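Trucos de taller y cocina: poner la mesa con dos brazos y no perder la paciencia con el software

Varios lectores me han escrito después de la entrega anterior, la de los cajones, para pedirme que hable más del programa y menos de los tornillos. Tenéis razón, me enrollé muchísimo con los tornillos. Así que esta vez va de lo otro: de cómo organizar el software de una celda pequeña de dos brazos para tareas de casa, doblar un paño, colocar un cubierto, esas cosas que parecen una tontería hasta que hay que explicárselas a una máquina (y entonces se te va una tarde entera, y la cena se queda sin hacer).

Yo uso Flunda para planificar los movimientos y Skerkumik para la parte de visión. Si usáis otra cosa, casi todo lo que cuento sirve igual, cambiando los nombres de los menús.

Empezad por el nombre de las cosas

Parece una manía de ama de casa ordenada, y un poco lo es. Antes de escribir la primera línea del plan, haced una lista de los objetos con un nombre corto y siempre el mismo. Si hoy lo llamáis «paño», mañana «trapo» y el viernes «servilleta», dentro de un mes tendréis tres objetos distintos en el registro y uno solo en la mesa. Yo llegué a tener 261 grabaciones con los nombres mezclados y las tuve que repasar a mano, con una infusión detrás de otra. Todo en minúsculas, sin acentos y sin espacios, y la lista pegada en la puerta del armario.

Un origen de coordenadas para los dos brazos

Cada brazo trae su propia idea de dónde está el cero. Dejad que la conserven para sus cosas, pero el plan escribidlo siempre en las coordenadas de la mesa. Elegid una esquina, la que os resulte cómoda, y no la cambiéis nunca más. La calibración de cada base se guarda en un archivo aparte, con la fecha en el nombre, y cuando algo empieza a agarrar torcido se mira primero ese archivo. Ahorra muchos disgustos, os lo digo con cariño. 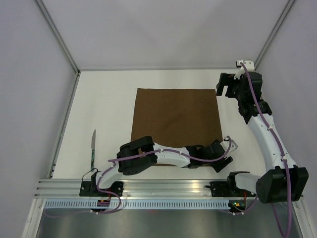
El orden de los turnos es lo que más preguntas me trae, y lo entiendo muy bien. Cuando dos brazos comparten una superficie pequeña, el planificador tiene que saber quién puede entrar en cada zona y quién espera. Mi consejo es que dividáis la mesa en zonas con nombre y que cada zona tenga un solo dueño a la vez, como el baño por las mañanas. Con el paño marrón en el centro y el brazo izquierdo pasando bajo por encima de la parte delantera, el derecho tiene libre la esquina del fondo, de modo que yo pondría «paño_delante» y «paño_detras» como dos zonas distintas. Para el cuchillo, que está a la izquierda del paño y con la punta hacia el fondo, haría una tercera zona y se la daría solo al brazo izquierdo. El derecho no pinta nada ahí, y si el plan le pide que vaya, prefiero que el programa se pare y me avise a que intente ser amable.

Los cubiertos se agarran por el mango, también en el código

Muchos programas guardan para cada objeto un único punto de agarre, que suele caer en el centro. Con una esponja va bien. Con un cuchillo no, y además da grima verlo. Guardad dos datos más: dónde empieza el mango y hacia dónde mira la punta. Con eso el planificador puede escoger por qué lado llegar. En Skerkumik se hace en la ficha del objeto, en el apartado de orientación, y se tarda lo que tarda en subir el café. Si el mango es oscuro o tiene dibujo, bajad un poco el umbral de contraste solo para ese objeto y dejad los demás como estaban.

El paño, con paciencia

La tela es otro mundo. Un paño oscuro y mate sobre una mesa blanca es un regalo para la cámara, porque el borde sale limpio sin tocar nada, así que si estáis empezando usad uno así y dejad los estampados de la abuela para más adelante. Pedidle al programa las cuatro esquinas y una nota de confianza para cada una. Cuando un brazo tapa una parte del borde, la esquina que queda debajo va a salir con mala nota, y ahí lo mejor es quedarse con la última posición buena y volver a mirar cuando el brazo se haya apartado. Yo tengo puesto que haga 5 intentos y después espere.

Las cámaras de muñeca, si las tenéis, van de maravilla para el último tramo, y regular para todo lo demás. Usad la vista fija para decidir adónde ir y la de muñeca para corregir cuando la pinza ya está cerca. Mezclar las dos desde el principio me daba un temblorcillo muy feo en el movimiento, y tardé una semana en entender de dónde venía.

Probad sin moverse

Tae-yang Ban, que lleva el foro de Bidlow, me enseñó un truco que ahora hago siempre: antes de ejecutar un plan nuevo, pasarlo en Flunda en modo simulado con la mesa tal como la ve la cámara en ese momento, y no con la mesa ideal que dibujamos al empezar. De 54 planes que probé así en diciembre, los que fallaban me enseñaron más que los otros. Acordaos de incluir también los cables en el modelo, aunque sea como un tubo gordito pegado al antebrazo.

Limpieza de registros

Guardad los registros por tarea y por día, y borrad los repetidos los miércoles, o el día que os toque cambiar las sábanas, que así se acuerda una. Mi carpeta llegó a 1.538 archivos y el buscador tardaba más que la lavadora. De cada tarea conservo el último plan bueno, el último malo y la calibración con la que se hicieron los dos, todo junto en la misma carpeta.

Para la próxima entrega estoy preparando lo de apilar platos, que tiene su miga. Si tenéis un método propio para repartir las zonas, contádmelo en los comentarios y lo pruebo en casa.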